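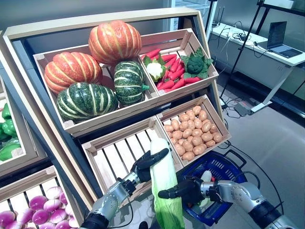

**Play Produce Shop Working Group**

Minutes of the meeting held October 3, 2018, in the activity room

Present: five members of the working group, the room coordinator, and the minute-taker. Apologies were received from the parent representative and the Drandik delegate.

The chair opened the meeting at 4:10 pm. Minutes of the September meeting were accepted with one correction: item 6 should have read "crate liners", not "crate lids".

## 1. Matters arising

The loose castor on the storage trolley has been replaced. The receipt went to the office with the September claims.

The request to borrow a second till was declined by Erero. The existing till will stay and the drawer will be propped until a new spring is found.

The key to the supply cupboard is still missing. Carried over.

## 2. Condition of the display

The room coordinator reported on the stand and the crates. The stand is sound. One crate on the lower level had a slat working free near the front, and this has been glued and pinned. Members were reminded that children lean on the lower crates when they reach for the upper ones — the stand is not fixed to the wall and should not be treated as a step.

There was discussion about whether the lower crates should be tipped further forward. Two members felt the potatoes would end up on the floor. It was agreed to leave the angle alone. 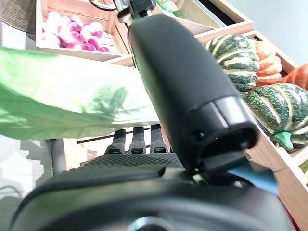

*Item 2: turnips in their crate, upper left.*

The turnips are holding their colour well. The coordinator asked that they go back in rows at pack-up, as they roll when they are heaped, and the crate takes more of them that way.

## 3. Leafy vegetables

The group spent some time on the cabbages. The napa cabbages are the most popular item in the shop with the younger group and also the quickest to get grubby. Last term they were wiped with a household spray, which left a sticky film. The product has been taken out of the cupboard.

Agreed method from now on:

- warm water with a drop of dish soap, soft cloth only
- wipe along the ribs from the base up
- stand on a towel overnight, out of the sun
- no hair dryer

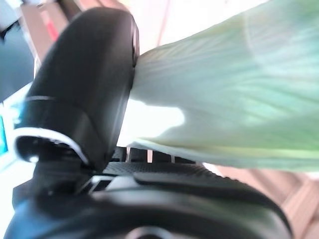

A member asked whether leaves that come away can be glued back on. The coordinator has tried craft glue and it did not last a week. Nguyen, who supplied the current set, recommended a clear flexible adhesive and will send a tube with the next order. Until then, loose leaves are to go in the envelope inside the cupboard door and should not be thrown out.

The broccoli and the cauliflower were also raised. Both can be cleaned the same way, but the broccoli heads need to be shaken out over the sink first, as they collect glitter from the craft table. It was noted that the craft table could be moved. No one was in favour of moving it before the holidays.

## 4. Spending and orders

The balance for shop supplies stands at $100 after the castor was paid for. Two quotes were tabled.

| Supplier | Item | Cost |
|---|---|---|
| Zurker | Replacement shopping basket | $13 |
| Nguyen | Mixed vegetables, small bag | $28 |

The Zurker basket is a little deeper than the ones in use now. One member thought it too heavy for the three-year-olds once full. Another pointed out that they rarely fill it. The group agreed to buy one and see how it goes.

The bag from Nguyen contains carrots, onions and two kinds of mushroom. The mushrooms are small and there was a question about whether they are suitable for the toddler session. The coordinator will ask for the measurements before ordering.

**Moved and seconded:** that one basket be ordered from Zurker. Carried.

**Deferred:** the vegetable order, until the sizes are known.

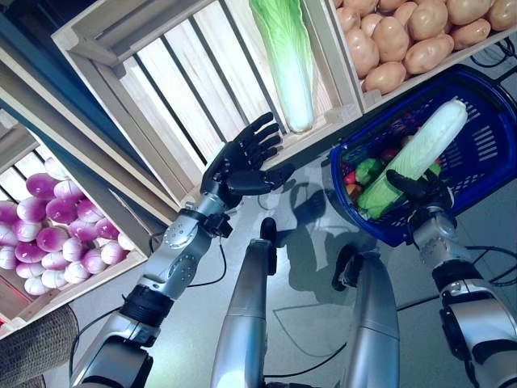
Page 2

## 5. Shopping and pack-up routine

The shop works best when children take one basket each and the produce goes back to its own crate at the end. At present too much of it is coming back in the wrong place. Chillies have been found under the pumpkins, and one capsicum spent a fortnight in the dress-up box.

It was proposed that each crate have a picture card clipped to the front. The Drandik centre uses word labels, but most of our group are not reading yet. Picture cards were preferred. They will be laminated.

The following points were agreed for pack-up:

1. Baskets are emptied on the mat before anything is sorted.
2. Pumpkins go back first, in the large crate on the upper level.
3. Potatoes are filled to the rim and no higher.
4. Cabbages stand upright, base down, one beside the other.
5. Baskets are stacked beside the till with the handles folded.

## 6. Other business

The harvest table was discussed briefly. It will go ahead if the long trestle is free. The coordinator will check the booking sheet.

A member asked for paper bags to be added to the shop. Agreed, provided they are used more than once.

## 7. Actions

- Coordinator: ask Nguyen for mushroom sizes; check trestle booking.
- Chair: place the Zurker order; ask the office again about the cupboard key.
- Minute-taker: make the picture cards and have them laminated.
- All: wash the cabbages by the method in item 3.

The meeting closed at 5:05 pm. The next meeting will be held in the same room, date to be sent out with the newsletter.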